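The bedroom is now a test facility

The second gripper went together at 11 at night on the kitchen table, minus one screw that I found the next morning in the butter dish. I'd been promising myself a matched pair since April. You can do a surprising amount with one hand-held gripper: pick up a sponge, put down a sponge, feel good about sponges. Folding is where you need two.

For anyone who missed the earlier posts, the plan (I'm still calling it Aigner, after the street where I bought the used arm) is to get a robot to fold laundry by showing it a whole lot of me folding laundry. I hold a gripper in each hand, a camera on each one records what it sees, and at the end of the evening I have video and some numbers that say how far open the fingers were. The arm itself lives in the shared workshop at Drostgate and hasn't folded anything. It has waved, once, by accident, at a man carrying plywood.

The hand tools are a parallel linkage, two bars a side, printed black since that was the spool on the machine. Squeeze the handle and the fingers come together. My first version had solid outer arms, and by the end of an hour my wrist felt like I'd been bowling. So out came a big triangle from each one. It saved a little weight and it made them look as if I knew what I was doing, which has been worth at least as much.

The first full session was scheduled for "after dinner," and it started well after dinner. I stripped the bed down to the sheet, dumped a basket of clothes on the chair, and got to work.
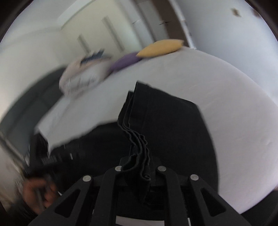

Black clothes are going to be the death of this project. I own a lot of them, for reasons that seemed sophisticated in my twenties, and they're awful to work with when your only view is through a fisheye lens a few inches away. A seam disappears. Two layers look like one layer until you lift. With black cloth pinched in black fingers over a white sheet, the sheet is the best-defined thing in the room, and the fold I care about is a wavy edge that the software has to find by faith. I move too fast as well. The gripper I'm watching through stays nice and sharp while everything past it smears, including my own other hand, and I've now watched enough of that smear to know I fold shirts like I'm late for a bus.

I mentioned this to Fredy Marulanda, who has the bench across from mine and has built three of everything. He asked what shutter speed I was using. I said I was using the one it came with. He went to get coffee and stayed gone for a while.

Anyway, shutter speed. Shorter exposure, more lamp. I carried the floor lamp in from the living room and it helped quite a bit, though the bedroom now has the mood of a dentist's office.

The other thing I had to learn was how little friction there is between bare plastic and a T-shirt. My early fingertips were printed with ridges, which did nothing except leave fuzz in the ridges. Then I tried strips of sandpaper, which gripped beautifully and will not be discussed further, out of respect for the sweater. What finally worked was textured rubber, glued to the inside face of each finger. It's blue. I'd have liked black to match, but blue was what they had in Karotville and it was a 40-minute drive. I've since decided the blue is a feature. It gives me something to find in the picture when all else is dark cloth.

With the rubber on, I moved up to denim.
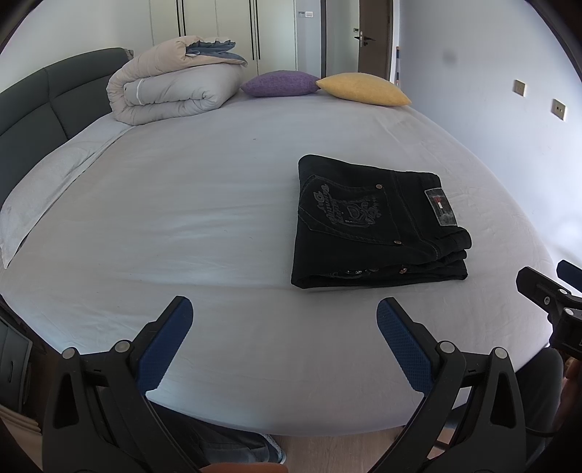
I had assumed heavy fabric would be harder. It's so much easier that I was a little insulted. A thick waistband stays where you leave it, and a folded leg stays folded while you reposition your hands. A T-shirt, meanwhile, waits until you let go and then relaxes into whatever shape it had in mind all along. If I were starting over I'd do denim first and get the confidence, then go find out about shirts.

Some things I changed after the first week, mostly for my own records:

I shortened the handle by 6 mm. My pinky was off the end of it and I'd been blaming my pinky.

The pivots got silver pins in place of the printed ones. The printed ones lasted about 100 squeezes before going sloppy, and slop at the pivot is much worse slop at the fingertip. I knew this in theory.

I wrote down a start pose. Both grippers open, both above the bed, wait a beat, go. Before that every clip began with me wandering in from the left, and I'd have trained a robot that wanders in from the left.

Pillows and cushions get shoved up to the far edge and left there. I tried clearing them off entirely for a few evenings, got tired of finding places for them, and decided that a machine meant to work in a home can cope with a cushion.

The count so far is 246 folds, of which I've kept 198. The other 48 are me dropping things, me forgetting to hit record on one side, and one long, thoughtful clip of the ceiling. My partner has pointed out that in the course of collecting all this I have folded the same clothes many times over and that none of them have ended up in a drawer. I have explained that putting away is a separate task with its own dataset.

Next up is getting the footage from both hands to line up in time. Right now I clap the two grippers together at the beginning and match the clacks by ear, like a very small film crew. I'm also supposed to show the arm at the Flondale swap meet, where I'm told there will be a table and one outlet, and where I'd like it to do something other than wave.

Comments

benchrat: Try a thumb of hot glue in the finger joint before you order more pins. Ugly but it takes the rattle out.

Margit: Please, what happened to the sweater

(author): Margit, no.

tall_order: How are you reading finger opening? I used a magnet and a hall sensor on mine and it drifted every time I walked past the fridge.

(author): Printed markers on the fingers for now, read from the video. Works great until a sleeve covers one.

Related posts
One gripper, many sponges
The arm comes home (to the workshop)
I bought the wrong bearings again
Cable management and other lies

Contact | © Bench notes from the spare hours | Back to top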